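Trarnumora Laundry Room - Sorting Day
September 16, 2018

We cleared out the laundry room at the Trarnumora building before the new shelves went in. Everything left behind since March was brought out and sorted by type: clothes and cloth in one group, plastic in another, paper in the trash. The work took two days and 68 items were tagged.

Anything with a name on it went back to its owner. The rest is on the long table by the Cukska dryers and can be picked up until the end of the month. Bring your apartment number - the tag sheet is on the door.

Clothes will be washed once before they are given away. Plastic goods are kept as they are. If something has a missing part, check the box marked Kinnunen, where the loose lids and handles are.

More pictures will be added as the last two shelves are emptied.

Red molded plastic and a blue-gray striped cloth, still to be sorted.
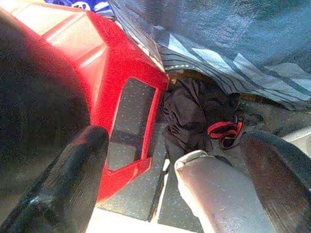 Urho Miettinen asked whether the pickup table could stay open in the evening, as he works until 6 and missed it the last time.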